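Wukilico Linen Apron, full length
Home > Kitchen > Aprons and cloths

I've been sewing these since I moved the machine into the spare room, and the full-length one is still my favourite. It started as a copy of my nan's. Hers was dated 1941 on a little tape inside the neckband, and it had a pocket deep enough for a tea towel and a paperback (she really did read while the jam was on!). I've kept that pocket and changed pretty much everything else.

The linen comes from Mohamedi, a mill I've bought from for years. It feels a bit stiff out of the packet, I'll admit, but give it a few washes and it goes lovely and soft. Kiprono Kashindye cuts the cloth on Monday mornings and I do all the stitching myself, so if a seam goes wonky you know who to blame.

Colours
Oat, slate, rust and a greyish green I've called Pukon after the street I grew up on. The rust does run the first time, so wash it on its own please.

Sizing
One size, with long ties that cross at the back and come round to the front. My brother is a big bloke and he ties his in a bow with plenty to spare. If you're petite, fold the bib over once at the top and it sits nicely. I can shorten the neckband too, just leave me a note at checkout.

Washing
Cool wash, line dry, warm iron if you're the ironing type. I'm not.

What people say
"Bought the slate one for my dad and ended up ordering a second for myself. The pocket is enormous." Paula Căpraru

Where to hang it
There's a loop at the neck, so any hook on the back of a door will do. I like mine within reach of the stove, near the cooking tools, and then I've got no excuse for wiping my hands on my jeans.

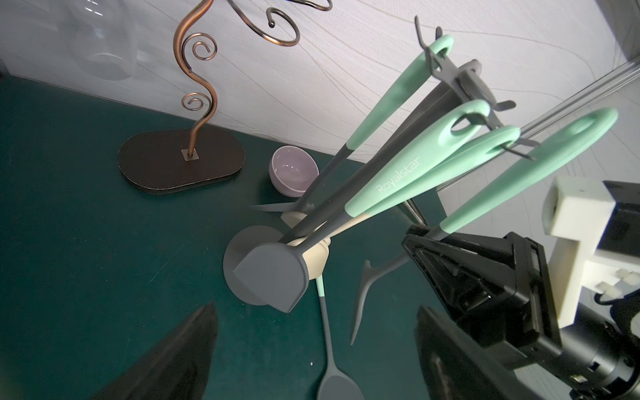 Postage and returns
Orders go out within 2 working days. You've got 15 days to send it back if it isn't right, unwashed please, and I'll swap the colour or refund you. The Vikano half apron ships in the same parcel at no extra cost.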